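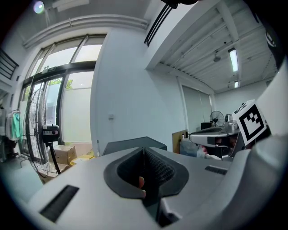 Home Hardware Guides FAQ Contact

FAQ: The slipping grip fault on the Enau hand-held gripper
By Skye Semple
July 9, 2018
14 comments | Share

We've had a wonderful pile of messages since we put out the stop-use note on the Enau, and a lot of them ask the same things. These are the answers as they stand now. Ailsa Rankin did most of the bench work, so if something is clever, it's probably hers.

What went wrong?
The jaws could let go while the trigger was still fully squeezed. You'd be partway through a demonstration, holding a mug or a block at shoulder height, and the grip force would sag and then vanish. Two units did it in the same week, one here and one at Farquharson, and that's when we asked everyone to put theirs down.

Was anybody hurt?
No. The worst of it was a pinched fingertip, when a set of jaws that had let go snapped shut again as the trigger cable caught. No broken skin, but it's the reason we are treating this as a safety matter as well as a data quality one.

Do you know the cause?
Yes, and it was a great one to chase! The trigger pulls a cable that runs over a small nylon cam inside the body. The cam is held to its shaft by a single set screw, and on the early build that screw was tightened against a round shaft with no flat for it to bite on. Every squeeze nudges the cam a tiny bit. After enough squeezes it walks far enough that the cable rides up over the lip. Ailsa marked the shaft with paint, cycled one unit on the bench 1000 times, and the line had clearly moved.

Why did it take so long to find?
Because a slipping cam feels a lot like a tired hand. People who had been recording all morning assumed they were easing off, and squeezed harder. We also spent a happy but wasted week blaming the finger pads.

Which units are affected?
Anything from the first batch of 70. The batch letter is molded inside the battery door, and you want to see a B or later. If there's no letter at all, count it as first batch.

Can I check mine without opening it?
You can do a quick check. Take the battery out, squeeze the trigger all the way, and hold it there. Have somebody tug gently on the jaws with a loop of cord (please, no fingers between the jaws). If you feel a click or a step, stop and send it in. A unit that passes still needs the new shaft – it only means the cam hasn't walked yet.

Can I just tighten the screw and carry on?
We tried! It held for part of an afternoon. Thread locker did a little better, but it doesn't get on with the nylon, and one cam cracked. Wait for the kit.

What's in the repair kit?
A shaft with a proper flat, a brass cam and 2 screws. Orkmont is machining the shafts and has been terrific about squeezing us in. Ask for part 3342. You'll need a small hex key and a bit of patience with the cable.

Is my recorded data still good?
Mostly. The wrist tracking doesn't depend on the cam at all, so positions are fine. Grip width comes from the jaws themselves, so that's sound too. What you can't trust is the trigger reading, which may say "closed" over a jaw that was opening. The Vultau script on the downloads page compares the two and flags any clip where they disagree. Almost all of ours came through clean.

Do I have to recalibrate after the repair?
Only the trigger zero. Leave the markers where they are. If you knock one while the shell is off, run the full marker routine before you record again.

Will the next version be different?
It will have a one-piece cam and shaft, with nothing to come loose. Ailsa has a printed one going round on the bench as I type and it's lovely to watch. We'll post the cycle results on this page, good or bad.

Mine failed in some other way. Do you want to hear about it?
Yes please! Send a short clip and the batch letter through the contact form, and leave the unit as it was when it failed – a cam still sitting in the wrong place tells us far more than one that has been pushed back.

14 comments | Share | Back to top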